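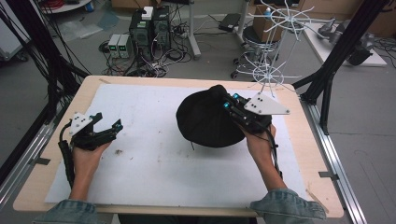
Cleaning and reshaping a soft fabric hat

Posted 12/10/2021

Most cloth hats can be freshened up at home in one afternoon, plus a night for drying. Read the label first. If it says dry clean only, stop there.

Cover the table with an old white sheet. Dark hats shed lint and sometimes dye, and on white you can see what is coming off. Lay the hat down and turn it as you go, brushing in one direction with a soft clothes brush. Go over the seams twice - dust packs into the stitching. Lint that won't brush out will lift off with tape.

For the sweatband, mix a teaspoon of mild dish soap into a bowl of cool water. Dip a cloth, wring it hard and dab. Leave it for five minutes, then wipe with a clean damp cloth until no suds show. Black cotton can fade, so test a spot inside the crown before you start.

Loose threads should be snipped close with small scissors. Don't pull them. If a seam has opened, close it with three or four small stitches in matching thread.

To dry, stuff the crown with a rolled hand towel and smooth out any folds with your fingers. Keep it away from radiators and direct sun. Change the towel after 3 hours if it feels damp.

Store hats crown down on a shelf, or stuffed with tissue in a box. Wash the sheet separately the first time, in case it picked up any dye.

Fabrice Gautier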